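Clidel toolkit, notes on the 3.0 branch. Short thread.

1/ The layout rewrite was merged into master this morning. The old box allocator is gone. Anything that still calls it will fail at compile time, which is the intended behaviour.

2/ 154 deprecated symbols removed in total. 36 of those had no replacement and no known callers in the Nerkell desktop modules.
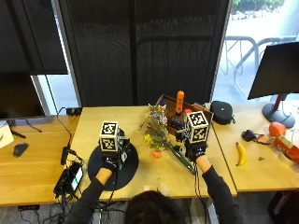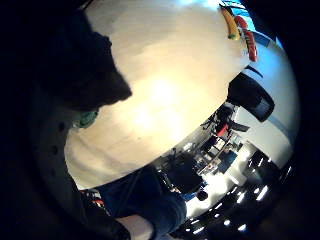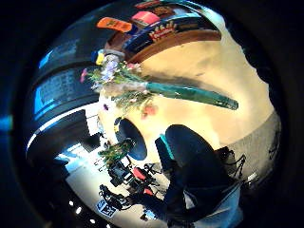

Rosser replies: does the theme engine survive this, or do we port twice?

3/ Port once. The theme engine keeps its public headers until the 3.2 cycle. Private struct access is closed now, so use the accessors. They have been in the stable branch since July.

4/ Build order matters. Naklow (the drawing library) must come from its own master, then Clidel, then the modules. A packaged Naklow will link without complaint and crash on the first redraw.

5/ Of the Nerkell modules, 32 build cleanly against the branch. 13 do not. Most of the failures are direct reads of widget->allocation, a mechanical fix. The panel and the file chooser need proper work because both subclass the old allocator.

6/ Parallel install works. Headers go in a versioned directory and the pkg-config file has a new name, so 2.x applications are unaffected. Don't load both versions in one process. Plug-ins are the usual way this happens by accident.

7/ Patches against the tracker please, one module per patch, with the module name in the subject line. I'll go through the queue in the evenings.

8/ Correction to 4: the modules also need the Naklow introspection data, so configure it with that option switched on. It is off by default.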